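TRELTAVBRIDGE SWAP AND MEND: OCTOBER BITS

Quick one this month, I'm writing it on the train and my battery is on its last legs. Sorry if I've missed anybody's message, I will get to them.

First thing. The autumn clothes swap is on Sunday, doors at 2, same hall as the spring one, side entrance please as the front steps are still being mended. Bring clean things. Washed, dried, buttons done up if they've got buttons. Last time we had two bin bags that smelt of shed and they went straight back out to the car. Not naming names.

What we want: coats, jumpers, school trousers, kids' sports stuff, anything woolly. What we don't want: single socks, pants of any kind, bedding (sorry, no space), and shoes with holes in. Odd gloves are fine, Hatsue makes things out of them.

Tokens same as before. One thing in, one token. Coats count for two. If you've got nothing to bring, come anyway and ask at the table, there's always a pot of spares and we don't make a fuss about it. Little ones' clothes are free to take, no tokens.

Which brings me to sorting, because I get asked every single time how to tell what's worth bringing and I've never written it down properly. So.

Do it at home, do it somewhere comfy, and do it in daylight. I used to do mine on the bedroom floor at eleven at night and ended up keeping everything because I couldn't be bothered to get up again. Now I use the settee. Clear the seat first, cushions off, and start with one drawer. One. If you tip the whole wardrobe out you'll be sleeping on it. 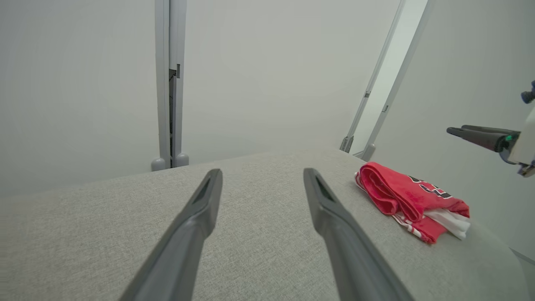 Pale grey fabric, starting point for a good sort-out.

Pick a thing up, look at the collar, cuffs and underarms, then turn it inside out and look at the seams. Seams tell you more than the outside does. If the stitching has gone but the cloth is sound, that's a mend, bring it to us. If the cloth itself has worn thin (hold it up to a window), that's rags. Rags are useful too but put them in a seperate bag and write RAGS on it, big letters.

Bobbling is not damage. A cheap razor and ten minutes with the telly on. Go gently near the hems.

Elastic: give the waistband a pull. If it crackles it's perished, and no amount of washing will bring it back. Can be replaced though. Setsuko Shibata did a whole table of tracksuit bottoms in spring and she's said she'll do it again if somebody else brings the elastic. She prefers the flat white sort, wide, not the thin round stuff.

Football shirts. Please. We run out every time within the first half hour, any team, any size, old kits especially. Names on the back don't matter. And shiny sports things generally, they go quick, they dry overnight and parents love them. Do keep them away from the iron, though. A cool one through a tea towel if you must, or hang the thing in the bathroom while you have a shower and leave it at that.

Colours and whites. I know everyone knows. But every swap there's a heap of things that used to be white and have come out the colour of a prawn, and reds are nearly always to blame, new reds worst of all. 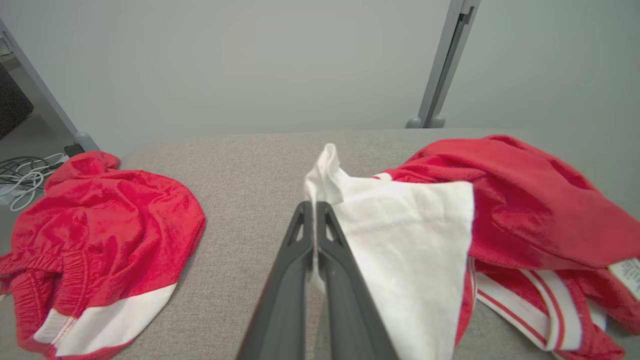
So wash anything red on its own the first couple of times, cool, and don't leave it sitting damp in the machine with other stuff, that's when it creeps. If you've already had an accident, don't tumble it. Heat fixes it. Get it back in cold water straight away, long soak, change the water when it goes pink, then wash again with an oxygen type powder if the label allows. Read the tub, follow the tub. Graziella Mazza rescued a christening gown like this and it took her the best part of a week, but it did come out. If it won't shift, dye the lot. Navy covers most sins.

Trimmed things are the tricky ones, where there's a light band sewn onto something dark. Inside out, cool, short wash, and dry flat so the colour doesn't run down into the pale bit.

Right, mending table. Shinji Takagi is doing zips and only zips, he was very clear on that. Nanami Sugawara is showing darning for anyone who wants to learn, up to 60 minutes, bring a sock with a hole and a darning mushroom if you've got one. A smooth orange does the job if you haven't. Not a satsuma, too soft. We tried.

We need:
People from 1 to set up rails
Hangers, wire ones fine
A second long mirror, anyone??
Cake

Money. The spring swap and the summer stall between them left us with 90 pounds after hall hire, and it's going on a new set of rails as the old ones lean. Graziella has found some secondhand at the Tromora closing down sale and is going to look at them before we hand anything over. If you know of any cheaper shout now.

Leftovers on the day go in the van at 5. If there's something you brought that you'd like back if it isn't taken, pin your name on the inside, safety pin not a sticker, the stickers come off and then we've got a row about a cardigan.

Parking is the usual mess. Walk if you can. The verge opposite is NOT ours and the neighbours have been very patient.

Next newsletter will have the date for the winter coat one and Hatsue Kobori's glove pattern, which I promised for this month and have left on the kitchen table. Replies to the normal adress please, not my work one.

See you Sunday, bring bags.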